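Cullik Kitchen Forum > Sauces, Pickles and Preserves

Ketchup - fridge or cupboard? (and does it ever go off)

marrowfat
Settle this please. Moved in with my sister in April and she keeps the ketchup in the cupboard next to the tea. I have been a fridge person my whole life. She says vinegar and sugar means it keeps for ever, I say the bottle tells you to put it in the fridge once opened. We're not really speaking over it. Well, we are, but only about ketchup.

tinlid
Cupboard. Always. Cold ketchup on hot chips is a crime.

bramble_jelly
Fridge!! It goes brown round the lid otherwise and tastes sort of flat. Doesn't make you ill I don't think but why would you want it

Pudsey Pickler
Depends how fast you get through it. Caffs leave it on the tables all day and no one dies, but a caff empties a bottle in no time. If yours lasts 5 weeks or less, cupboard's fine. If it hangs around for months put it in the fridge.
Also depends on the sauce. The low sugar ones go off quicker, less in there to keep them.

tinlid
So cupboard then

Pudsey Pickler
Not what I said.

oldspoon
My mum kept hers on the windowsill. In the sun. Lived to a good age, horrible ketchup though

marrowfat
We get through one in a month maybe, bit more when my nephew's here. She's now reading this over my shoulder and looking smug, thanks all.

gravyboat996
Can I ask a side question, does anyone make their own? Got a glut of tomatos last summer and did a batch from the Shokri book, came out like jam. Nearly 4 hours of stirring for that. Put it in the freezer and havent looked at it since

bramble_jelly
Too much sugar probably, or boiled too hard. I do mine low, with an onion and a bit of celery salt, push it through a sieve, then back on the heat till it coats a spoon. Vinegar goes in near the end or the sharpness all boils off. Homemade is definitely a fridge job, no argument there. And use it within the month

tinlid
Life's too short, buy a bottle

bramble_jelly
Have you ever had homemade tinlid

tinlid
Once. Tasted of cloves

oldspoon
Agree on the cloves. One clove for the whole pan, fish it out after. People chuck in a spoonful and then it's christmas

gravyboat996
Ah. The book said a teaspoon of ground. Might be my problem (one of them). Do you peel the tomatoes first or not bother if you're sieving?

bramble_jelly
Don't bother. Skins stay in the sieve. Takes some elbow but it's less faff than peeling the lot

Pudsey Pickler
Back to the shop stuff - worth saying it isn't all the same. Wivow is mostly sweet, very thin, runs all over the plate. Nineo is thicker but you pay for it. I did a blind tasting with the family and the cheapest one won, which annoyed me. Anyway whichever you buy, wipe the neck. That's where the crusty bit forms and it's the crusty bit that goes mouldy first, not the sauce.

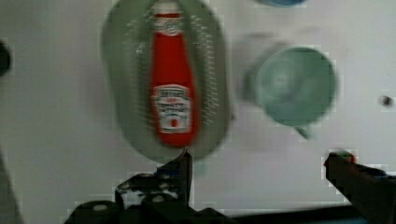
And don't top up an old bottle from a new one, my father in law does it and you end up with a layer at the bottom that's been there years. Wash it out or bin it. Squeezy ones you can store on their lid, glass ones give the neck a tap, not the bottom.

oldspoon
Knife up the neck. Always worked for me

tinlid
Disagree on topping up, been doing it with brown sauce for ages, never had a problem

bramble_jelly
That explains a lot

marrowfat
Update, we've compromised. Two bottles. Hers in the cupboard, mine in the door of the fridge with my initial on the lid. She's already used mine.

gravyboat996
Has anyone tried thinning jammy ketchup back down with vinegar, or is mine a lost cause? I need the freezer space

bramble_jelly
Defrost it, splash of water first, warm it slowly, then vinegar a spoon at a time and taste. If it's still too sweet use it on ribs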